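Desk accessories: marker, mesh holder, textured mat

Gallery page, posted 6 November 2022 by Dionysis Andreadis

The set is a small one: a blue marker, a black wire-mesh pen holder and a blue-purple mat on a white table. The mat is item 3209 in the Pusine list and the holder is sold under the Zutard name. Both were bought in February. Click a picture for the larger version.
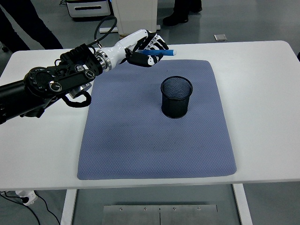 Mesh holders of this type are open at the top and have a solid base, so a marker dropped in stands on its point or its cap and leans against the rim. Cap up is the usual choice for felt tips. Lint collects in the mesh and comes out with a dry paintbrush.

Marker and holder, close together. A single marker takes up very little of the opening, and the Zutard will also accept a short ruler or a pair of scissors.
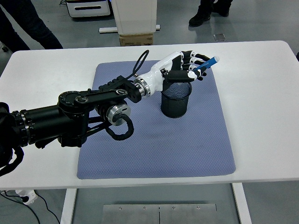 The fine repeating texture of the mat gives some grip under a light object. It can be wiped with a damp cloth and should be left flat to dry. Do not wash above 60 degrees. Rolling it for storage leaves a curl at the ends that takes a day under books to remove.

Marker and holder side by side on the upper half of the mat.

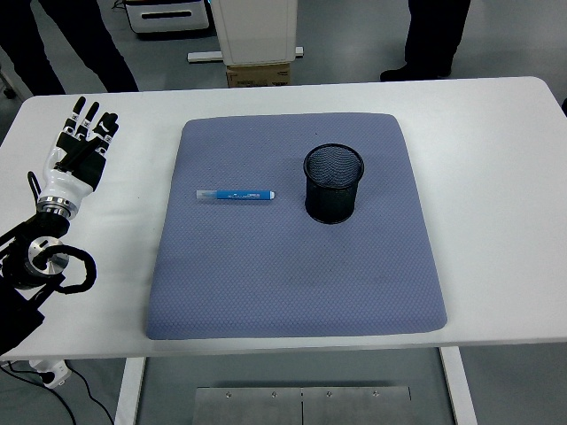

Wooden and card holders are on the next page, along with the Geraghty desk tray. Corrections to item numbers can be sent through the contact form.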